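Home
Robots
House Rules For A Bin Picking Cell, Or Why I Got Bossy About Tape

I've been meaning to write this one up since May, and then Shakuntala Sandhu asked me the same thing for the third time over lunch (how do you decide what counts as a fair pick?) so now I have no excuse. Grab a coffee, it's a long one!

Some background first. For the past couple of years I've been running grasp trials, with an arm going into a bin full of random stuff and trying to come out holding something. When I started I had no rules at all. I'd toss things in, hit go, write a number in a notebook and feel great about it. Then I moved over to a project we called Merum, ran what I thought was the same test, and got a totally different number. Same arm, same gripper. It took me an embarrassingly long time to work out that my bin had been creeping toward me a little every morning, and I'd been nudging it back by eye.

So, rule one at my place is that nothing the robot works in gets to move. Clamp it, then mark where it sits. I used to think clamps were overkill for a bin that heavy, but an arm pushing on a side wall doesn't care how heavy you think it is. The tape is there for the people. When somebody has to take everything apart (and somebody always does) they can put it back without calling me at dinner.

Rule two is the one people fight me on. The object list gets written down before the run and it doesn't change until the run is over. I did 1,659 picks for the first Merum set, and we had to toss a good chunk of them when we found out that a couple of annoying objects had quietly gone missing halfway through. Nobody was cheating - one of them rolled under a bench. But the success rate went up that week and we all patted ourselves on the back, so there you go.

Rule three is mix it up. If everything in your bin is a nice stiff box, all you've learned is that you can pick up nice stiff boxes. I want soft things, see-through things, shiny things, things with bristles, things that are a totally different shape when they land on their side. Clear plastic is my favorite troublemaker. The Koretti cell next door to ours ran for ages on cardboard only and their charts were gorgeous, and then somebody brought in a few toys and kitchen things and it was a very quiet afternoon.

Rule four, a failed pick is a pick. It goes in the log with a reason, even if the reason is "no idea." We use 8 reason codes and I'd fight anybody who wants to add another one. Stelmakh (our logging tool, which I complain about constantly and would be lost without) won't let you start the next attempt until you choose one. I hated that for the first week. Now I'd put it on everything I own. 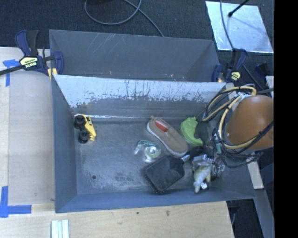 Should you straighten up the objects in the bin between picks?

Leave them where they fell until the run ends or the arm is stopped for some other reason. Every time you reach in and fix things, you're making the next pick easier or harder and you can't say by how much. If something really has to be moved, pause the arm the proper way, move it, and write it down.

And about that pause, please do it properly. I don't care if it's a small arm or if you've done it a hundred times. Stop it, check that it's stopped, keep the stop button within reach of your other hand. I've seen very smart people lean in for "one second" while a program was waiting on a timer, and I yelled, and I'd yell again.

The last one is cables, and it's more of a grumble than a rule. Look at them at the start of every shift, with the arm parked, and then have the arm go slowly to its farthest reach and look at them again. Loops that seem fine at home position can get pretty tight out at the corners. On the Jonex job we started doing this every 3,000 cycles because it sounded like a sensible number, and then a connector worked itself free at 1,459. We do it daily now.

Shakuntala thinks I should turn all this into a proper checklist with boxes to tick. I probably will, once we've settled the argument about whether a pick counts if the object drops on the way over to the other bin. She says it does. I say absolutely not, and I've got a code for it.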